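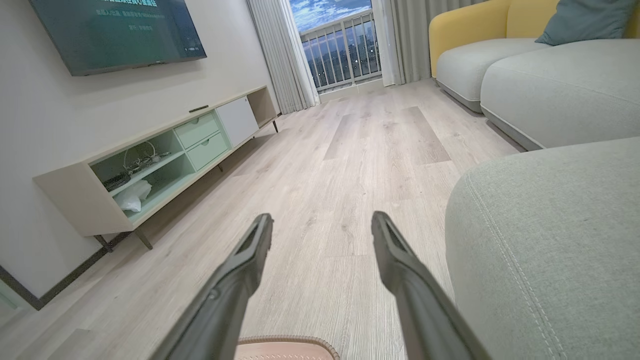 Progress report, Gistthorpe flat, February

Prepared by Mulugeta Beyene for the Nukside housing fund

Dear all,

I am pleased to report that the living room has reached the stage of fitting out. The new floor is the light wood-look one which you approved, with the planks laid lengthwise towards the balcony doorway. Jema, our flooring contractor, has charged 2393 dollars including the removal of the old carpet. It is 67 dollars over the quote. I have covered the difference from the small repairs line, so I do not ask for any additional money.

The low TV console, cream-white and mint green, stands along the left wall. Its colour was chosen by the future tenants. The television is mounted on the wall above it and is switched on. What remains in this room is mostly tidying. The open cubby still has some wires and a plastic bag in it, and I would like to have the wires sorted before the handover.

The bedroom is behind schedule by 2 weeks. The wardrobe from Alcaraz was delivered with the wrong doors, and they have promised to exchange them at their own cost.

For the next period I kindly request the release of roughly 200 dollars for heavier curtains to replace the sheer ones at the balcony side. The measurements are attached with the invoice from Jema.

With kind regards,
Mulugeta Beyene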